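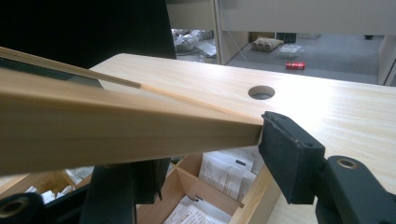 I went back to the bur oak on the Nasr property Wednesday with Zaid Chidiac, who measured it for the county in 2000. It was 227 inches around then. We got 249 this time, at the same height on the trunk, with the same steel tape.

So the tree is still growing. The crown is another matter. Two of the big limbs on the west side had no leaves past the halfway point, and there is a conk the size of a dinner plate near the old lightning scar. Zaid thinks the roots got squeezed when the farm lane was widened – I think it's more likely the dry summers. We didn't settle it.
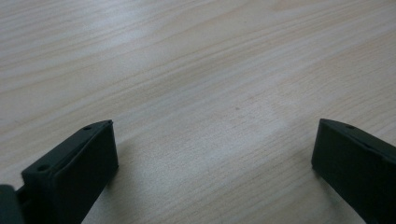 Wood grain under the light.

The tree stands 88 feet from the lane, and the owners have agreed to keep trucks off the grass and put down wood chips out to the drip line. No fertilizer for now. I also picked up a pocketful of acorns, mostly with weevil holes. The good ones are in the fridge in damp sand until spring.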